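Search this reference
Go

Robotic Disassembly of Desktop Computers

By Radwa Tahiri
8/31/18

Robotic disassembly of desktop computers is a research method in which a robot arm removes parts from a used computer so that they can be tested, sold again, or sent to the proper recycler. It is studied as a branch of manipulation research and is closely tied to work on robotic assembly, where the same parts are put in place. 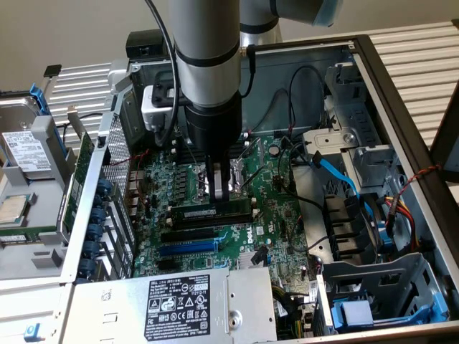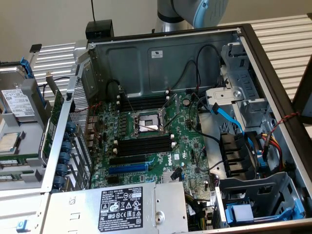
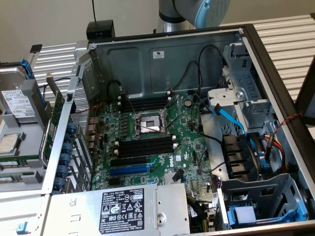 Arm and open Dell desktop tower. In the first picture the gripper is over a memory module; in the second and third the processor socket is empty.

Background

Most early work on taking apart electronics relied on cutting or crushing. These methods recover metal but destroy parts that may still work. Interest in careful removal grew as refurbishing firms looked for ways to handle mixed lots of office machines, in which two cases of the same make can differ in layout inside.

Method

The approach known as Skodine was set out by Rachid Erraji and Sang Phí. It divides a job into short skills, each tied to one kind of fastener or connector. A memory module, for example, is treated as three skills: opening the latches, gripping the module by its edges, and lifting it straight out of the slot. Drives, expansion cards, and processors have skills of their own.

Each skill is learned from recorded runs in which a person guides the arm. The published version used 18 guided runs for each skill. A fixed camera gives the rough position of the part, and the final approach is corrected by the force felt at the wrist. If the force passes a set limit, the arm backs away and tries again from a slightly different angle, up to five times, before it stops and calls for an operator.

Results

In the April trial, the method was tested on 19 towers that had not been used in training. All memory modules were removed without damage in 15 of them. In the remaining towers the usual cause of failure was a cable lying across the latch. Processor removal was reported separately and was slower, as the retention lever must be held clear while the part is lifted.

Hicham Badawi has argued that the trial says little about laptops, where parts are often glued. A later version, Keron, adds a skill for moving cables aside, but no full results have been released.

Related articles
Force-guided insertion
Hajji gripper
Keron (software)
Sherif Kabbaj
Sketix test bench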